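Burngate Community Boards > Home & Tidy > Sorting and Storage

Search this forum Go

Table full of little things, where do I even start?

zodby_mom
Wed 31 July
Hi everyone! I've been meaning to clear the odds and ends off our dining table since school let out, and I finally got a box from the pantry and made a start this morning. It's a red cardboard one with a handle hole and a melon printed on the corner, so it's easy to carry (and cheerful, which helps me). The plush toys are heading in, and a candle, and some knitted things I can't decide about.

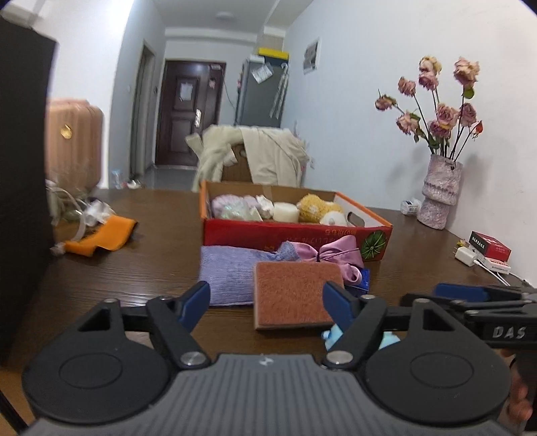

My trouble is that I keep stopping over the small stuff. There's a pink satin pouch with a bow that I'd feel awful squashing, and a fuzzy sponge pad that surely doesn't belong with toys. Do you all sort first and box later, or just get everything off the table and deal with it in September?

Sostis27
Box first, always! I spent 2 whole weekends sorting on my bed once and ended up sleeping on the couch.

tu_and_tea
Oh, I have to disagree with Sostis27, sorry. A mixed box goes in the closet and stays there for years, ask me about mine. I'd take the candle out too, before a warm closet gets it all over that lavender knit.

Sostis27
Fair point on the candle. I still say clear the table.

zodby_mom
Candle is coming out, thank you! The pouch can ride on top.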